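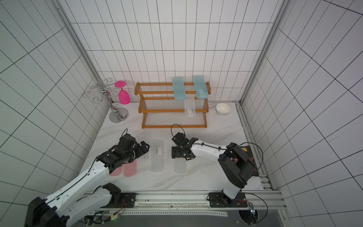

# About Trilside

Trilside teaches robot arms to do kitchen chores. We've been at it long enough to know that chores are hard, and that the people who say otherwise have someone else doing theirs.

We are a small company on the second floor of a former button warehouse in Nosdale. There is a sign by the stairs, and below it an older sign for a dance studio that closed before we moved in. We still get calls about tap lessons. If you've come for tap lessons, we're sorry, and you're welcome to stay for the robots.

## What we do

Restaurants, school kitchens and care homes spend a surprising part of the day putting things back where they came from. Plates go in racks, glasses go on hooks, lids go wherever lids go. We build the software that lets a pair of arms take on some of that work, and we test it on ordinary household items bought at ordinary stores with a company card that has seen things.

Our main product is called Dillivetti. It plans the movements of two arms at once, so that they can share a table without arguing over it. The name was supposed to be temporary. We held a vote to replace it, and it won.

We don't make the arms. We buy them, bolt them to a rail, and spend the following weeks finding out what we should have asked before buying them.

## The work table

Most of our days happen at one table. It has a white marble-patterned top and walls of white square tile with black grout, and visitors often ask who did our bathroom. Two arms are mounted along the front edge. Behind them is a wooden rack with three tiers, and what goes on the rack, and in what order, is the subject of nearly every meeting we have.

Food containers are the current project. We picked them because they seemed easy. A clear plastic container on a pale table is about as visible to a camera as a good intention, and when you lay several of them side by side, the edges run together. The pink ones are friendlier. We have grown fond of the pink ones.

Stemware is the other long-running effort. The practice glass is bright pink too, and it hangs upside down on a curly metal holder that none of us would have in the house. Getting a glass off its hook takes a small sideways slide and then a drop, a thing your hand does while you're talking to someone. It took us most of a spring.

## Open days

Twice a year we open the doors and let people watch. Our first open day drew 12 visitors, several of whom were related to us. The July one last year brought in 270, which is more than the stairs like, so we now hand out time slots.

If you come, this is roughly how it goes.

You'll get a name tag and a paper cup of coffee. The coffee is made by a person. Every group asks about this, and the answer is that a good coffee machine already exists and it would be rude to compete.

Then we take you to the table and run the container task from the start. The arms pick up containers and set them on the rack. We don't speed anything up and we don't use a video. It's slow. A six-year-old once told us it was slower than her grandfather, and her grandfather, who was standing next to her, agreed.

After the first run you can rearrange things. Move a container, turn one around, put two close together. We like this part best, and so do visitors, who tend to start out polite and become quite cruel by the third round. Please keep your hands outside the enclosure until the guide says the arms are stopped. The stop button is the big one. Kids over eight may press it once.

Something usually goes wrong. A container gets nudged flat against its neighbor, or an arm pauses to think for so long that people start checking their phones. We leave the mistakes in. The group from Bonsu Elementary kept score on the whiteboard last year, robots against containers, and the containers took it comfortably. We haven't wiped the board.

There's a question period at the end. The usual ones:

- **Can it do dishes?** It can move dishes. Washing them is still with you.
- **Will it take my job?** If your job is putting five containers on a rack while a crowd watches, we should talk.
- **Can I buy one?** Not for the house. We work with commercial kitchens, and the first talk is free.
- **Does it have a name?** They're called left and right. We did try others, and people took sides.

## A few numbers, for people who like them

We keep a log of every practice run at the table. The busiest week on record had 1,404 of them, and the person on shift that week has since taken up gardening. A new task gets 500 practice runs before we'll show it to anyone outside the building. That rule came in after a demonstration with a gravy boat, and we won't be taking questions on the gravy boat.

## How we got here

Trilside began as three people who had worked together on warehouse equipment and were tired of cardboard. Kitchens looked like a nice change. We rented the Nosdale space because it had strong floors and a freight elevator, and the freight elevator worked for nearly a month.

The early tables were plywood, and they got replaced as we learned what kitchens look like under bright light. Tile and shiny counters reflect everything, so now we practice with tile and a marble-patterned counter. It has made our results worse and our customers happier, and we're told that's progress.

## Visiting this year

The summer open day didn't happen, for reasons everyone is as tired of as we are. We're running small demonstrations by appointment instead, one household or one classroom pod at a time, masks on, windows open. Bring a sweater. School groups can also ask for a live video session, where your students tell us what to move and we move it, with as much dignity as we can manage.

To set something up, write to the front desk through the contact form and tell us how many are coming and whether anyone needs the elevator. It has been fixed. We check it every morning anyway.

*Page last updated 26 August 2020*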